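Thread from the Rakura packing floor, Mollcombe. Automation came to our line in November.

1. The first machine took 30 of us off lifting. My back says thank you. The new work is quieter and I am still learning it. 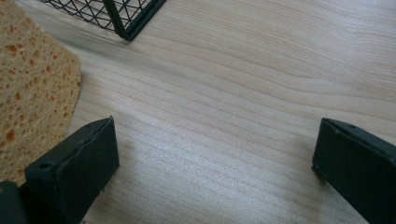
2. What changed for us

We are seven on the teaching team now. The old line had a target of 400 boxes for a shift. The new job also has a target, 262 runs, but it is less tiring.

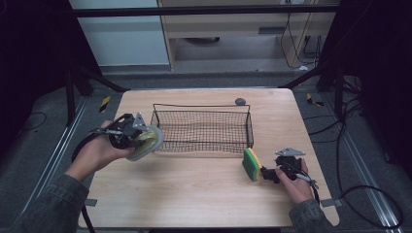 My worry is the pay grade. On paper we are still packers. But to hold a sponge upright in one gripper and a round dish or lid in the other asks for patience, and I think patience should be paid. We will ask the manager again.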